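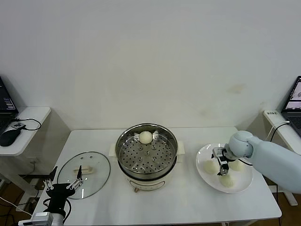
Steamer station, Kerkine room: one bun in the basket, three on the plate, lid set aside.

Tokorach Small Appliance Trial, progress report to the Drellberg Fund
19 Nov 2023

The short version is that the steamer is usable and I am still not convinced we should buy more of them. The grant application promised a compact steaming setup that any community kitchen could copy. So far we have a nice-looking setup on a white table. Whether it can be copied is another matter.

Spending to date is $1183, most of it on the table and the electrical work. The steamer was a small part of that. I would ask the Fund to keep this in mind when the supplier, Tjoa, quotes its price per unit.

Capacity is my main complaint. The application talked about feeding a group. The basket is perforated steel with a flat bottom, and buns need space between them or they stick to each other.
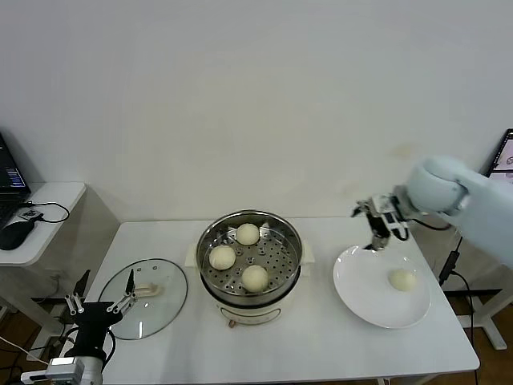
Two kitchens have asked for the same model anyway. I have told both to wait until we have done the longer runs, and one of them was not happy to hear it.

The lid needs its own spot. It is round, it is glass, and when it comes off the pot it has to lie flat somewhere. We keep it to the left of the steamer and the plate to the right. That works on this table. On a crowded counter I expect chipped lids, and I have not seen a replacement price from Tjoa that I believe.

Cleaning was described to us as "a quick rinse." The small holes in the basket say otherwise. We now soak it, and the write-up for other kitchens will say so.

Still to do before April: five full batches with a written log, a decision on a second basket, and a revised parts list. I am not asking for more money in this period. If the batches go badly I will recommend closing the steamer portion and moving what is left to storage shelving.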